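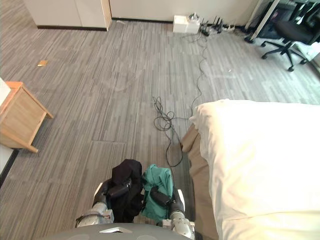

Bedroom floor and clothes pickup, the quick version

Typed up fast, between loads. Most of this is for a small bedroom with carpet and one decent sized bed. Use what suits.

Clothes off the floor first
Before the vacuum, before the bed, before you open a single drawer. Two hands, two things at a time, straight to the basket. Don't fold on the way. Don't stop to read care labels. If you start folding a T-shirt over the basket you'll still be there at lunch.

Darks and colours can ride in the same basket, sort at the machine. I used to sort on the bed, then the phone rings and the piles are still there at bedtime. Never again.

Smell test is fine for jumpers and jeans. Not for socks. Socks just go.

Bed second
Pull it flat even if the sheets are coming off tomorrow. A white cover shows every crease so grab the bottom corners and give it one hard flick, then smooth from the middle out. Good enough. Marit Torvik irons hers, I have seen it, I've no plans to join her.

Padded bed frames: soft brush head on the vacuum, along the top edge and then down the sides. Lint roller for hair. For marks, damp white cloth and a drop of dish soap, blot, dont rub. Test round the back first. Beige goes patchy if you soak one spot, so go over the whole side lightly and let it dry with the window open.

Cords
Cords on carpet are the thing I nag about most. Unplug, coil loosely (no tight little bundles, it's hard on the wire), hook and loop strap, hang it or shove it in a shoebox. If one has to stay out, run it along the wall and behind the bed leg. Not under a rug. Not across the bit you walk over at 3 in the morning.

Label both ends while you're at it. Masking tape and a marker. We found a charger for a phone that died years ago and it had moved house with us twice.

Odd bits of coloured cloth
Every house has them. Old tees, cleaning rags, the single pillowcase. Keep them together and wash the strong colours on their own the first couple of times, cold. A teal cloth like this bunched-up one is what I'd test before it goes anywhere near white bedding: wet a corner, press it in a bit of paper towel, look for colour. Any at all and it stays out of the white wash. And shake things out before they go in the machine, a balled up cloth comes out with a dirty middle.
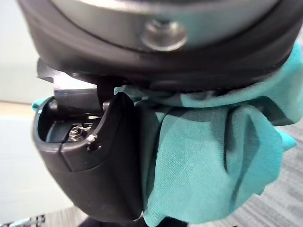 Rag bag rules, short. Cotton only, synthetics just push the water around. Cut off buttons and zips, keep the buttons. Thodoris Koutsoukos wrote in to say he keeps his in an old pillowcase on the laundry door hook, and the soft blue-green ones go on top for dusting. Stole that idea. A teal cloth is easy to spot when you reach in without looking, so mine are the glass and mirror ones now and the greys do floors.

Carpet tiles
- Vacuum along the stripes, then across. Slow on the second pass.
- Crumbs and grit sit in the seams. Crevice tool, once a month or so.
- Spill? Blot right away, cold water, blot again. If it's a bad one lift the tile (if yours aren't glued) and rinse it in the tub. Dry it flat, both sides.
- Keep spares. I bought a box of 30 and have used almost none of them but the shop has since stopped doing that grey.
- Swap a faded one by the window with one from under the bed. Match the arrows on the back or it'll look off.
- Streaky patterns hide lint very well, so get down low with a flashlight before you decide you're finished.

Last bits
Basket lives by the door, not in the closet. If you have to open something to use it, you wont.

Empty the vacuum before you put it away. I know.

Do pockets. Tissues mostly. Once a five and a bus ticket.

Got a question from Agnese about getting candle wax out of a duvet cover, will do that one in September with the other stains.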